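3.2 Player biographies in match reports

In the second part of the study we look at how the weekly press tells the life of the amateur player. The material comes from two regional papers which followed the rugby league clubs of Trumlow and Nendside during three seasons. From the full collection we kept 300 match reports, and from these we selected the reports in which at least one player is described by something other than his position, his age or his actions in the game. We call such a passage a biographical insert. It can be very short, for example "the young plumber", or it can take up half of the report.

The inserts are not spread evenly. The first paragraph has many of them, then they almost disappear while the writer follows the score, and they come back near the end, when a coach is quoted. This agrees with what Godinho found in her earlier work on local football reports, where the opening was used to choose one person who would carry the story. In our material the chosen person is often the one who scored last, but there are exceptions. In 41 reports the opening insert is about a player whose team lost. These reports are longer than the others, and they use more words about family and home.

Work is the most common subject of the inserts. A forward is a roofer, a winger drives a delivery van, a fullback teaches small children. The writers like a contrast between the job and the game, and they repeat the same contrast for the same player several times in one season. One prop forward from Nendside is a baker in every report where he is named, also when he has only come on for the last minutes. When we asked him about this in an interview, he told us that he had left the bakery before the second season began. The paper had kept the job because the readers knew him by it.

The second subject is the household. By this we mean all the mentions of partners, parents, children, meals, cars and washing. These mentions are few in the reports themselves, but they are frequent in the longer profiles that the papers print before a final. The photographs which go with the profiles were coded separately.

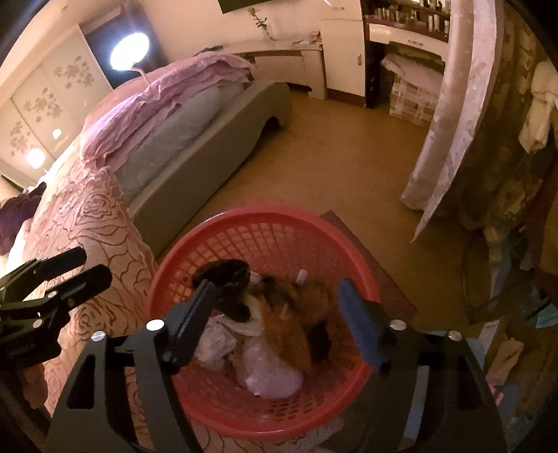
Figure 4. Household items in a red basket.

We expected that the household mentions would be more common in the reports on the women's teams. This was true for the first season only. In the second and third seasons the difference became small, and in the Trumlow paper it was slightly reversed. A possible reason is a change of staff. Until November of the second season, one writer had covered all the women's matches, and his reports nearly always named the children of the players. After he left, the matches were shared between several people, and the habit was not continued. We cannot say if the editors asked for this.

A third subject is the place where the player grew up. It is treated in a different way by the two papers. In Trumlow the writers name the street or the school, and they suppose that the reader can place it. In Nendside, where many players travel from other towns, the writers name only the town, and they add a remark on the journey. The word "local" is used for a player from Trumlow in both papers, but in Nendside it is also used for a player who has stayed with the club for a long time.

For the coding we followed the scheme of Sartori with two changes. First, we did not separate "hardship" from "work", as the coders could not agree on the border between them. Second, we added a code for inserts that are repeated with the same words from an earlier report. Each report was read by both coders, and the disagreements were discussed with Agata Grasso, who had not taken part in the first reading. Most disagreements concerned nicknames. A nickname such as "the Professor" may point to a job, to a manner of playing or to nothing that a reader can know, and we decided to code it only when the report itself explained it.

The length of a report has an effect on these results. A report of less than 600 words has little room for a biography, and the Nendside paper reduced its sports pages in the third season, so that a normal report there went from over 800 words to a much shorter text. The inserts became shorter too, but their number per report stayed almost the same. The writers seem to have given up the description of play before they gave up the baker and the roofer. In the next section we compare this with the reports on the Plevel club's website, where the length is free and the writers are mostly former players.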